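Notes from the painting table, Mar 21, 2018

Another slow week for new releases, so we'll spend this one on basing, storage and the long-running question of whether anyone still plays sci-fi at 6mm. (We do. Send help, or at least send an opponent.)

First, the Eltetti campaign pack. The second printing is out and has fixed the points table on the back page, which in the first printing let you field an entire armored column for the price of a mortar team. I'm going to miss that table. I won four games with it. The new version costs tanks like tanks, and infantry has gone down a little, so most existing lists will need another look. If you own the first printing, the corrected page is a free download and fits inside the back cover if you trim it first.

The Bakura line gets 2 new packs this month: a heavy weapons set and a command set with a fellow pointing at something off in the distance. Every command set ever made has a fellow pointing at something. I now own enough of them to form a platoon that does nothing but point. The castings are clean, with a bit of flash between the legs and one mold line down the backpack that you'll want to scrape before priming. They stand a shade taller than the older Bakura troopers, but on a slightly thinner base you won't notice across a table. 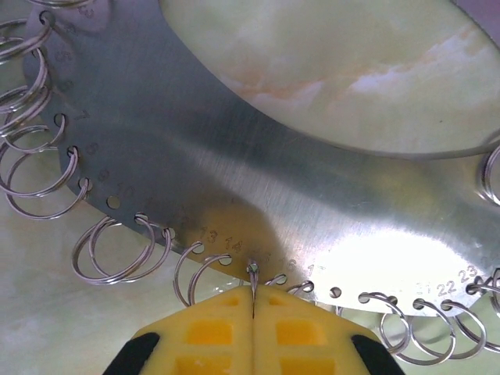
Basing is where most of my week went. I settled on round bases for the whole Asamar army after years of squares, a decision that sounded brave in November and feels a good deal less so now that I'm halfway through prying people off their old homes. The trick is to pick a size and stick to it. Mine come from three different makers, all of whom swear they sell the same diameter, and they can't all be right. What I'd like is something on the lines of a ring gauge, a steel plate with a row of round holes and a number engraved beside each one, so there's no arguing with it. You'd drop a base in the hole and that would be that. Until somebody sells one for wargamers, I've cut a set of holes in a piece of card, which works fine as long as you don't lean on it. For the texture I'm using plain sand over white glue, a brown wash, and a drybrush of something pale. Static grass goes on last, in small patches, because too much of it makes the Asamar infantry look as if they're wading.

A word on counts. I finally made a proper list of everything in the cabinet, and the 6mm collection stands at 3,310 figures. Of those, 2,291 are painted. I had been telling people for years that I was nearly done. The plan was to stop buying at 3,000, and you can see how that went. The list did turn up a full company of Ban light infantry that I'd forgotten I owned, primed and sitting in a box marked "cables." They've gone to the front of the line, mostly out of guilt.

The Ban range itself has had its ups and downs. The original infantry are still the best value at this scale - strips of four, good chunky detail, rifles that don't bend when you look at them. The vehicles are another story. The hover transport comes in five parts, two of which are the same part facing the other way, and the instructions are a single drawing of the finished model, as if to say it can be done. Dry fit everything. Then dry fit it again after you've had some coffee. The turret rings are loose, and a small blob of poster putty will hold them in place and still let you turn the gun.

Terrain next. I've been building a frontier settlement out of resin huts and whatever packaging comes through the door. Blister trays make very good fuel depots, and the cap from a glue bottle is a water tank if you weather it hard enough and nobody reads the lettering. Roads are cut from sandpaper, painted dark gray and scuffed down the middle with a lighter shade. Keep them narrow. My first set was wide enough for three tanks abreast, and it made the settlement look like an airport with a few sheds attached.
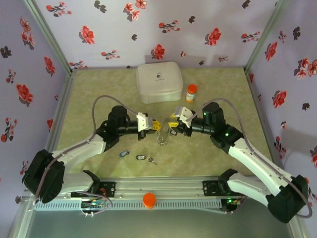
Can you mix Bakura and Ban figures in the same unit?

You can, but I'd keep each stand to one maker. The Bakura troopers have bigger heads and thicker rifles, and it shows when they're shoulder to shoulder. On separate stands with the same paint scheme and the same basing, they'll pass at arm's length, and that's as close as your opponent should be getting to your army anyway.

Paint notes, for those who asked about the Asamar color scheme: dark green undersuit, tan armor, a brown wash over the lot, then tan again on the upper surfaces. Visors are a dot of orange. At this size the dot does nearly all the work, so leave it until the end when your hand has warmed up. I do them in batches of one stand at a time, having learned what happens to my eyes if I try a whole battalion at one sitting.

Next time: the Eltetti vehicle rules, a look at the Bakura heavy weapons with some paint on them, and possibly a report of an actual game, if I can find enough bases that match.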